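3.2 Belt task, student build

The belt task came out of the fall project course and was kept for the club entry. Two arms, one table, one garment with a belt. Goal is to pull the belt through the loops without dragging the denim off its place. Udora handles the arm control, Zaten the logging. We recorded 1,120 episodes, all teleoperated by students.

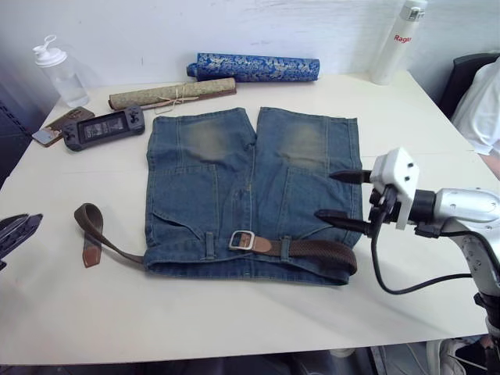

Figure 4. Folded jeans with belt, silver buckle at the waistband.

Wrist views were the hard part. Blur is common when the arm turns fast, and the strap can sit close to a belt loop in the frame - the labelers disagreed there most. Plattner relabeled 9 episodes by hand.

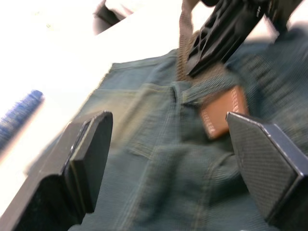
3.3 Grasp choice

Policy picks a grasp point per arm, then waits for both to close. One-arm pulls were dropped in September, too much cloth movment. 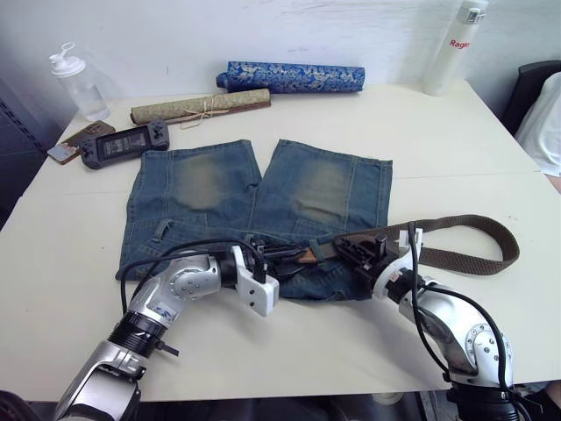 Scoring follows the Bedisar club rules, with 2 changes. A run counts only if both grippers hold the belt at the same time, one on each side of center as in the grasp on the faded denim, and the free end lying out on the table is not penalized. Slips are loged but not scored.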